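About Zenlow

Zenlow writes working rules for places where people and robots share a floor. We started with one customer, Vaserden, who wanted a short safety sheet for a new lab and ended up with a binder. That binder is still the base of what we do. Today over 60 sites use some version of it.

The company is run by Balthasar Baumgartner, who spent 14 years in plant maintenance before this. He still reads every rule before it goes out, and he sends back anything that takes more than one reading to understand.

What we cover

Most of our rules deal with ordinary table work. Folding, sorting and packing are now often done with hand-held grippers, and the habits people bring to that work end up in the recordings. We set rules for how the tool is held, what may lie on the table, and how far the mobile robots are parked from the people working.

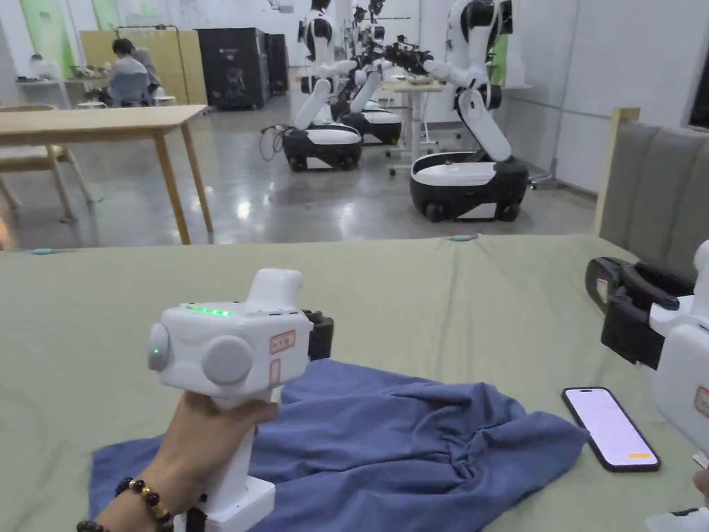 How we write a rule

A rule has to fit on one card and name one person who is responsible for it. We try each draft at a customer's site for 100 working hours. If people keep breaking it, we rewrite the rule before we talk about training.

Some rules have stayed the same since the first binder:

Check the screws on the gripper fingers before each session.

Keep walkways clear between the tables and the robot bases.

Stop work if a person steps inside a marked robot area.

Others change often. The one on soft items - cloth, plastic bags, anything that crumples - is in its fourth version. Kolev asked for the last change after a bag got pulled into a wheel.

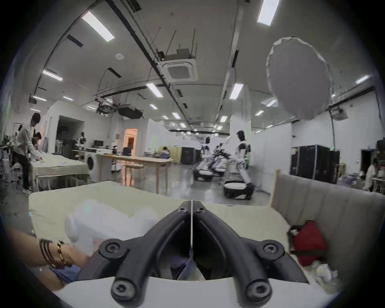 Training and site visits

We teach a one-day course at the customer's own site, for operators and for the people who plan their shifts. Viritz handles bookings and prints the cards. A site visit costs 300 dollars plus travel, and the written report comes with it.

This page was last updated on 18 August 2022.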